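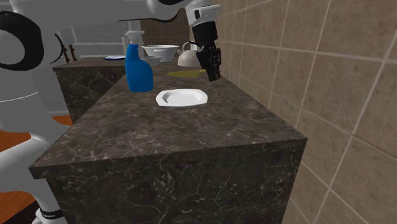 Ninholm Kitchen Set
Simulated demonstrations for arm and gripper training
Sold by Millbridge

What you get: 3,904 recorded runs of kitchen counter work, all made in simulation. A person steers the robot through each task and the system logs joint angles, gripper state and camera views. Failed runs are kept and marked as failed. Plenty of sellers throw those out and then quote a success rate, so ask before you compare.

Tasks: 8, mostly pick up, move and put down. Plates, bowls, a kettle, a spray bottle. No pouring and no cloth. Liquids in the simulator looked fine and behaved badly, so we left them out.

Rate: 30 samples per second.

Does it carry over to a real kitchen?
Partly. Simulated marble has no crumbs on it, and a simulated bowl weighs whatever the file says it weighs. We would not put a policy trained only on this set in front of a customer. Plan on 200 real runs of your own per task at the least – more if your gripper is not the one in the model.

Will more data fix a weak policy?
We sell data and we still doubt it. Train on a small part first and look at where it fails. If it misses the handle every time, another thousand runs of the same handle may not help.

Formats: native log files, plus a converter for Nuchit. The Meselance converter drops the failure marks and will be replaced in November.

License: one site, research or commercial. Resale of the raw runs is not allowed.

Sample pack: one task, free, no sales call.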